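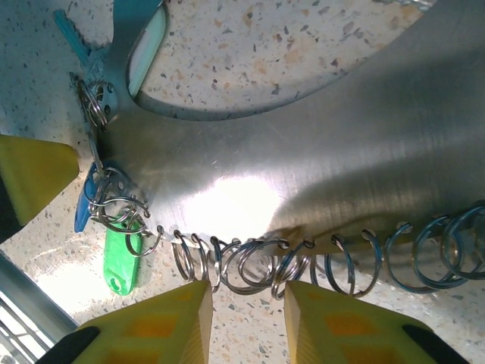
Régis Lebrun reckons we should stop calling these things grippers and start calling them tongs, and after a month of putting them on the bench arms I can see his point. He also says the soft ones will be in the bin by September. I'm less sure of that, so the page stays up.

## Lustar soft fingers (yellow, pair)

**Status:** fitted, usable, on probation
**Fits:** the Pastow parallel gripper and, with a bit of filing, the older Ekström one
**Kept in:** second drawer, with the 3 mm hex keys

What the seller promises is a finger that "adapts to any object". It doesn't. It bends a bit when it meets something, and that is useful if your arm is as badly calibrated as ours. With the hard fingers, an arm that came down slightly low would stall or knock its zero out. These give way first.

The listing also claims 4000 closing cycles before any wear. I have no idea how they'd know, and there's no mention of what was being closed on. I've started a tally on the inside of the drawer and will believe the figure when our own pair gets there.

### What we use them for

The job we set ourselves was keys. The key board is a steel plate with holes punched along the edge and split rings threaded through them, and the aim is for an arm to take hold of one ring, lift it, and hand it to the second arm. It sounds like an afternoon's work. Split rings tangle, they lie on top of each other, they shine, and the vision software from Zendura treats every glint as a new ring. I turned its confidence setting up to 100 once out of spite and it found nothing at all.

Two arms facing each other at least lets you try a handover. One holds, the other comes in from above with its fingers open. Getting the first grip is mostly down to the height you set. Getting the second arm to close on the same ring without shoving the first one is where all the swearing happens.

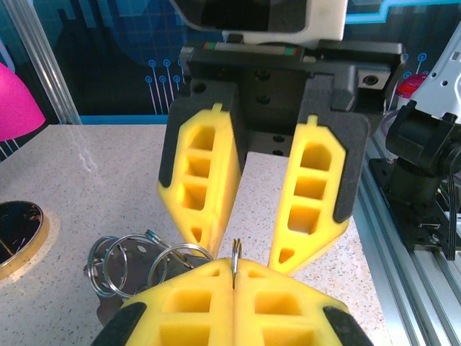
### Fitting

1. Power the arm down. The Pastow gripper will close by itself when it wakes up, and it doesn't check for thumbs.
2. Take off the old fingers and keep the screws. The ones supplied with the Lustar set are too long.
3. Offer up the new pair with the tapered ends pointing away from the body. Tighten by hand first.
4. Close slowly and look at the seam. If the tips meet before the rest, slacken off and try again.
5. Set the closing force to 2000 on the slider. The slider has no units. I've asked, and got a link to the page I was asking about.

### Known faults

- Grip on thin metal is poor if you come at it off centre.
- Long holds make the motor warm. Let go between runs.
- The "quick change" plate is neither. Leave it in the packet.

### Would we buy them again?

One more pair, as spares. I wouldn't pay for the larger kit, and I'd ignore anything in the listing with the word "intelligent" in it. If someone wants to try printing their own, the old Ekström fingers are in the drawer to measure from. Please put them back.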